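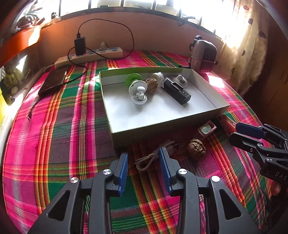
Small Items and Cables: Bed Sorting, Room 2

This gallery belongs to the Skengate storage notes, a running record of how the small loose items in a shared house are sorted and put away. Room 2 is a bedroom with no desk, so the bed serves as the work surface and a shallow box as the tray. The method is the same as in the kitchen and hall galleries. Items go into the box if they are smaller than a fist and have no cable attached. Anything with a cable stays on the cloth until the cable has been coiled and tied.

Notes on the sorting order

Power items are handled first. The power bank and its cable are treated as one unit and stored together in a zip bag. Chargers in daily use remain at the power strip and are not boxed. Loose cables are coiled to a hand's width, tied once, and labeled at the plug end with masking tape. A tangled cable is worked from the plug toward the middle – pulling on the loop only tightens it.

Walnuts are classed as food and go back to the kitchen at the end of the session. Reijo Mäkelä has asked that they be kept as weights for paper patterns. The request is open.

Suction-cup holders are stored cup side up. Stored cup side down, they take a set and will not hold on tile. Small lidded containers are checked for contents before they are placed, and the lid is pressed all the way around.

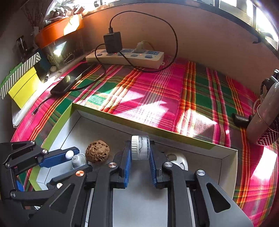
Round container with white lid and clear body, held on edge over the open box.

Containers of this type are stored flat, lid up, in the front row. On edge they roll when the box is carried. A clear body needs no label if the contents can be identified from the side; otherwise a strip of tape goes on the lid.

Box and storage

The box is white inside with a green border and has no dividers. Dividers cut from cereal cartons were tried in the hall gallery and shifted under load. For Room 2 the working limit is 300 grams of contents, checked on the kitchen scale. Above that the floor of a box this shallow begins to sag when lifted by one side. Lift from both short ends.

The final location is the second drawer of the Odeden cabinet, left side. Earbuds and other paired items go in a separate tin so that they are not split between boxes. Figurines return to the shelf.

Index and labels by Amarachi Adeyemi. The house list now stands at 1,195 entries, with cables listed separately under Abernathy, the name of the hall closet. Next gallery: Room 3, sewing supplies and buttons.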